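Ticket 1559
Queue: Facilities and Furnishings
Subject: Worktable rocks toward left front corner, small items migrate
Site: Losside, ground floor
Opened by: Rocío Aguirre
Assigned to: Nicanor Gallegos
Priority: Low, raised to Normal
Status: Resolved, monitoring

Problem as reported

The light wooden table by the ledge does not sit level. Anything round placed near the middle ends up at the left edge or on the carpet. Cups placed near the left edge slide when someone leans on the right. First noticed in December after the carpet was cleaned and the furniture put back. Folded paper under one leg helped for a day or two, then went flat.

R. Aguirre

Initial questions sent to requester

Is the movement a rock (table tips and returns) or a lean (table stays down on one side)?
Does it happen with the table bare?
Has the top been taken off its stand at any time?

Reply from requester

Both. It leans left with nothing on it and rocks if you press the right rear corner. The top was lifted off to get it through the door for the carpet cleaning. I was not there when it went back on. We have the Drastgate stand, the one with the screw feet.

Log

Entry 1, N. Gallegos
Visited site. Cleared the top and checked with a spirit level across the width and then front to back. Low on the left. Front to back within tolerance. Removed the folded paper before measuring. Carpet is glued down and flat under the stand, so the floor was ruled out at this point.

Entry 2, N. Gallegos
Inspected feet. Left front foot fully wound in. The other feet have thread showing. Wound the left front foot out until the bubble centered. Rock reduced but not gone. A coin placed on edge stayed up with the table untouched and fell when the right rear corner was pressed.

Entry 3, N. Gallegos
Checked the fixings between top and stand. Two bolts at the right rear were finger tight. Washers missing on both. Without the washers the bolt bottoms out before it clamps, which accounts for the remaining movement. No washers of that size on the cart. Requested from Barajas stores. Tightened what was there as a temporary measure and told the requester the table could be used for light items only.

Entry 4, R. Aguirre
Better than before. The lemon test (put it in the middle, walk away) passed in the morning and failed after lunch. Somebody had moved the table 40 mm to get at the outlet. Please advise whether we need to level it again every time it moves.

Entry 5, N. Gallegos
Yes, if it is dragged. The screw feet turn when pulled across carpet. Lift it, with one person on each side. If it has been dragged, check the left front foot first. Lock nuts for the feet have been added to the stores request.

Entry 6, N. Gallegos
Washers and lock nuts received 11th February. Fitted both washers and torqued the bolts. Fitted lock nuts on all feet. Releveled. Pressed each corner in turn with the level on the top, no movement of the bubble. Coin stayed up. Asked the requester to set the table out with the usual items and report any that shift.

Entry 7, R. Aguirre
Set out as normal and left over lunch. The items I would expect to go first are the grapes, the carrot and the yellow-orange fruit. The bowls have never been a problem. 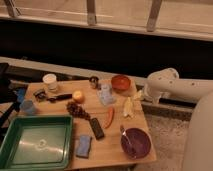 Facilities and Furnishings, Flutari Building Services

Entry 8, N. Gallegos
Attachment received. For any later comparison, use the loose fruit and the carrot as markers. The sponge and the green tray are not useful for this, they have flat undersides and will stay put on a slope that moves a grape. The light blue cup near the left edge should be kept farther in until monitoring ends. Same for the banana peel on the right side, which should go in the trash in any case.

Entry 9, R. Aguirre
Peel noted. Nothing had moved when I got back. Pressed the right rear corner, no rock.

Resolution

Cause: left front foot wound in, and two washers omitted at the right rear when the top was refitted.
Fix: foot adjusted, washers and lock nuts fitted, bolts torqued.
Parts: charged to cost code 235.
Follow-up: recheck bolts at the next routine visit. Requester to reopen this ticket if the lean returns. Do not put paper under the feet.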